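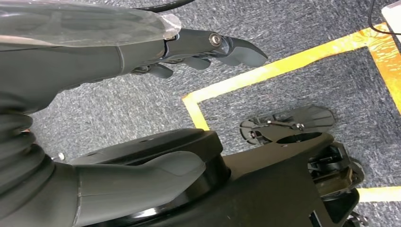
Cilden cell, February. Maintenance entry, right arm and gripper.

Hours counter at start of work: 2,063. Last entry for this arm was the wrist cable swap, so the sleeve and finger checks were both overdue by our own schedule. Started at 08:40 with the base parked, brake on, e-stop in, arm supply isolated at the rear panel.

Sleeve. Clear plastic, forearm only. The wrist end has begun to fray slightly. No threads or flakes found in the finger linkage, but the loose edge sits just short of the wrist housing and I don't want it working forward over the seam. Options are to trim and re-tape, or fit a new one. Stock is 2 sleeves in the Lisix box, second shelf. Left the present one on for today and put a new one on the list for the next stop. When fitting: pull it on with the elbow straight, then bend the elbow fully before taping the upper end. If it is taped straight it goes tight at 90 degrees and drags the wrist end back up the arm. It will crease whatever you do. Creases are fine provided none of them reach the wrist.

Gripper fingers. Cleaned with the lint-free cloth and a little isopropyl, tips first, then between the hinge plates with a dry brush. No solvent on the pivots. Opened and closed by hand with the supply off: even resistance through the travel, slight click near fully open on the upper finger. Same click was noted in the previous entry. Socket bolt on the upper finger joint checked with the torque driver, did not move at the set value. Not marked with paint pen at present; will do it when the sleeve comes off.

Do not use the ball-end key on that bolt. The socket is still good and I would like it to stay that way.

Bellows. Wiped down, opened out each fold by hand as far as it would go. No splits. Some carpet fluff packed into the lower folds, removed with the soft brush and the small vacuum nozzle. The floor is shedding more than it did, and it ends up here first. Adding the bellows to the weekly wipe.

Grey cover. Took it off to look at the mount underneath, refitted. It has to be eased on evenly, otherwise the seam stands proud at one end. Small round-headed screw behind the cover is reachable with the stubby driver only. Nipped up, not forced.

Lower mechanism. Screws on the black plate and on the brackets below it checked by feel, all tight. Thin rod on the plate moves freely. Did not go further in than that; anything behind the rounded housing means tipping the base, and that is a two-person job.

Floor markings. Yellow tape is the work area limit and we also use the inside corner as the rough check for arm position after a restart. Procedure as before: base to park, arm to the check pose at low speed, longest fingertip held above the carpet and pointing into the corner of the tape. It is a coarse check for a lost home position, good to a hand's width at best, and does not replace the calibration run. The tape edges wander a bit on the pile, so sight off the corner and not along a strip.

Cables. Keep them off the taped area during the calibration run. Slack should go behind the base.

Power back on at 11:15. Homed first time. Ran the Alexiou test sequence at 70 per cent speed, no faults logged. Repeated at 90 per cent: one warning on wrist current, cleared itself, did not come back on three further runs. Wrist housing was almost at room temperature afterwards, so I doubt it is friction. Suspect the cable routing after the swap. Log saved in the Jestamia folder under this month.

Outstanding:
New sleeve, right forearm
Paint mark on upper finger bolt
Click near fully open, compare with left gripper
Wrist current warning, recheck with cable clip moved back one hole
Re-order lint-free cloths

Cell handed back at 12:30, speed limit left at 70 per cent until the clip has been moved.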